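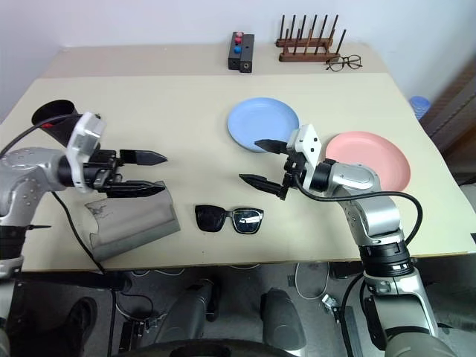
*Slide 1: the table before tidying. Sunglasses, two plates, a cup on its side, and the dish rack at the back.*

**Opening (2 min, don't rush)**

Good morning, everybody, and thank you for giving up part of a Saturday to hear me talk about tables. I do mean tables! I gave a version of this at the Lernach library in July and we ran over because people kept wanting to tell me about theirs, so please do, but save it for the end if you can bear to.

Leave the slide up. Let them look for a bit before talking.

Ask: what would you pick up first? In Lernach most people said the gray paper, I suppose since it's crumpled and looks like trash. I'd go for the plates, one blue and one pink, because they already have a home waiting in that rack with the dark wooden pegs. I like to begin with the things that know where they live (it's a cheering way to start, and I need cheering before coffee).

**Middle**

- The cup. Lying on its side it takes up more room than it would standing. Pause for the mothers to nod.
- Glasses. There are clear-framed ones by the rack and dark ones out in the middle. Mine used to wander all over the house until I gave them a saucer by the door, and I still lose them, but in fewer places.
- The paper goes last. Smooth it out and read it before you toss it. I once threw away a parking permit for Evport and had to pay for another.
- The little black box with the colored buttons can stay at the back against the wall.

**If there's time**

Tell the story of the move to Enriquez Street, 18 boxes marked "table."

Next slide: the drawer.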